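Subject: Re: [cell-practice] Draft 2, section on fingertip inspection

Hello all,

On the Kirkex list, one member wrote:

> Section 4 says to inspect the fingertips "regularly". Our site in Nasildale does it every 98 cycles, but I see no number in the draft. Also, does the rule cover soft goods, or only rigid parts?

Thank you for the question. I agree that "regularly" is too weak. An auditor cannot check such a word. I propose that each site writes its own interval in the cell log, and that the interval may not be longer than one shift. For garments I would also ask for a check after 74 grasps on a seam or a hem, as the thick part loads the tips unevenly.

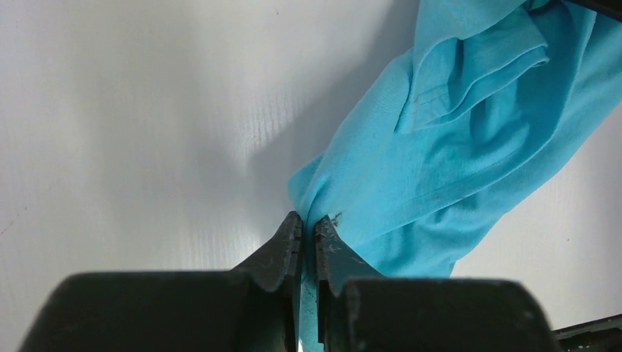
On the second point, my reading is that soft goods are covered, but the text was clearly written by people who handle boxes. It says "confirm full contact of both tips with the part". With folded cloth this cannot be confirmed by eye. I suggest "confirm that the material is held between the tips, and record any material which hangs free below them".

The Coelho procedure has a limit of 38 newtons for closing force. I would not copy it here before someone has tried it on thin knit. Sustar uses 32 for the same step and they have fewer marks on the cloth, according to their report from December.

Please send wording for 4.2 directly to the list, and not as an attachment.

With kind regards,
the editor of section 4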